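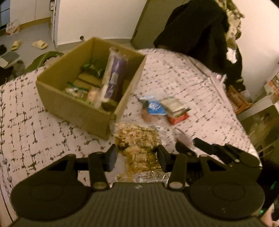 Plastic bag, on the bed.

Closet thread. I've lived in this apartment on Pulterley Road for 12 years and the bedroom closet has never been cleared all the way to the back wall. Starting today, April 8, 2024.

Rule for the week: everything comes out, and only clothes I've worn since last August go back in. Coats and one suit are exempt.

First shelf done. It was mostly sweaters. I kept the gray one and the green one. The rest were fine sweaters that I don't like wearing.

Found more than 17 wire hangers. The dry cleaner on the corner takes them back if they aren't bent. Call first, some places quit doing it.

Shoes took longer than sweaters. I put each pair on and walked to the kitchen and back. If they hurt by the kitchen, out they went. Two pairs of dress shoes failed and so did the hiking boots.

There's a winter jacket in here from 1990. It was my uncle's. The zipper still runs and the lining is shot. A tailor could reline it but the quote I got last year was more than I paid for my own coat. Keeping it anyway.

A few people asked about moths. No holes so far. I vacuum the corners and the shelf edges and wash the wool before it gets put away for summer. Cedar smells nice but I wouldn't count on it alone.

Gwilym Griffiths asked what to do with clothes too worn out to donate. Check with your city. Ours has a textile bin next to the glass recycling and it takes ripped sheets and single socks. Everything has to be clean and dry.

Wiped down the back wall with dish soap and warm water. The paint back there is a different color from the rest of the room. I think it's the old bedroom color.

Closet rod sags in the middle. I'm putting in a center bracket before anything heavy goes back up. Need to find the stud first.

Drawers tomorrow. Socks are going to take a while.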